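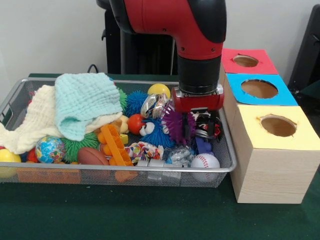
Re: [kurndale-crafts] wax melts sweating / no scent when warm

Quick one, on my lunch so excuse typos.

Alcides Vieira wrote:
> Made my second batch of soy melts from the Gulline flakes and they
> look greasy on top after two days. Hardly any smell once they're in
> the warmer either. I used 200 g wax and just poured the oil in until
> it smelled strong in the jug. Is it the wax? Should I switch to
> the Gastarow blend everybody mentions?

Not the wax I don't think. Too much oil, and you didn't weigh it. The grease on top is fragrance the wax can't hold. Smelling strong in the jug means nothing, sorry, hot wax always smells strong.

For 200 g of flakes start at 12 g oil. On a scale, not a spoon. If that's too faint go up a gram at a time and WRITE IT DOWN, I never did the first year and regret it.

Temps that work for me with Gulline:

melt slow, double boiler, lid off
let it drop to 67 C, oil in, stir two full minutes (set a timer, it feels like forever)
pour at 60
leave it alone until hard. no fridge
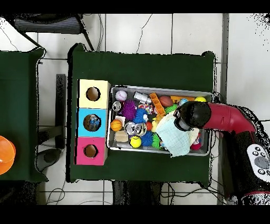 Purple spiky ball in the tray, stack of boxes to the left.

Then the cure. Two days is way too soon for soy. Bag them up and forget them for a week at least, two is better. My lavender ones did nothing at day 5 and filled the whole upstairs by the end of the second week. Same batch, same warmer.

Dont bin the greasy ones. Blot with paper towel, remelt gently and add plain flakes, maybe half as much wax again. They'll come out weaker but usable. Good for the bathroom.
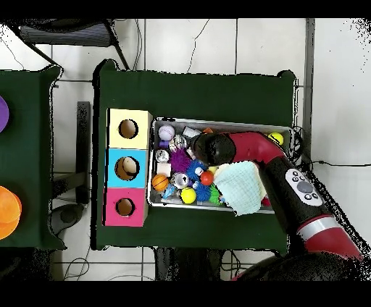 Also check which oil you bought. The Ko citrus ones are lovely cold and just vanish when warmed, I gave up on the grapefruit completely. Their cedar is fine. Vanilla will go brown on you whatever you do.

As for Gastarow, I tried one bag in January. Softer, sticks in the silicone molds, costs more. Others here love it so ask around, but fix the oil first or you'll have the same problem with pricier wax.

Got to run. Post your wieghts when you try again and I'll have a look tonight.

M.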